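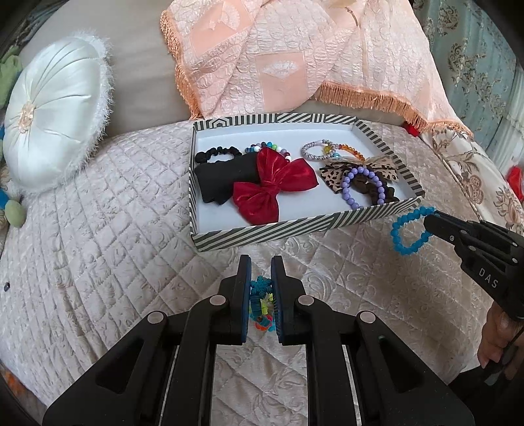 Figure 6. Bows, bracelets and scrunchies in a striped tray.

6. Setting up the accessories drawer

The Rendik drawer kit fits any Prenia dresser with an inside depth of 10 cm or more. Finish Section 5 (levelling the feet) before you start.

6.1 Fitting the runners

1. Pull the drawer out to the stop, press both grey release tabs and lift it clear.
2. Lay the drawer upside down on a blanket or carpet.
3. Line up each runner with the pre-drilled holes. The runner marked L goes on the left as you face the dresser.
4. Fix with the short screws from bag C. Hand-tighten only - a power driver will strip the holes.
5. Turn the drawer over and slide it back in until both tabs click.

Caution: Keep your fingers away from the release tabs while the drawer is moving.

6.2 Placing trays and dividers

1. Set the long divider first, front to back.
2. Clip the cross dividers into the slots. Leave at least one bay wide enough for a loose tray.
3. Store small items such as hair ties in the tray. Place heavier items directly on the drawer base.
4. Close the drawer slowly and check that nothing catches on the rail above.

Note: Don't line the drawer with adhesive vinyl. It can lift the finish, and the colour may come away with it.

6.3 Care

Wipe the runners with a dry cloth every February and August. Do not use oil or silicone spray. If a runner grinds or sticks, take the drawer out and check for lint behind the rear wheel.

Replacement runners are sold in pairs, part no. 2076. Spare dividers are part no. 131.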